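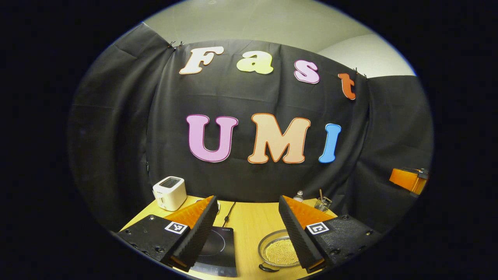
Slide 2 – Test bench and tasks

Speaker: allow one minute.

The Apaza fingers were compared with the Jumska fingers on the same tabletop, with the toaster, the cooktop and the glass bowl left in place for both. Each set completed 200 trials.

Point out the ridged black pads and the square marker on each mount.

Failed grasps: Apaza 20, Jumska 23. The difference is too small to support a purchase decision – say so plainly.

Slide 3 – Controllers

Bradard results will follow in October.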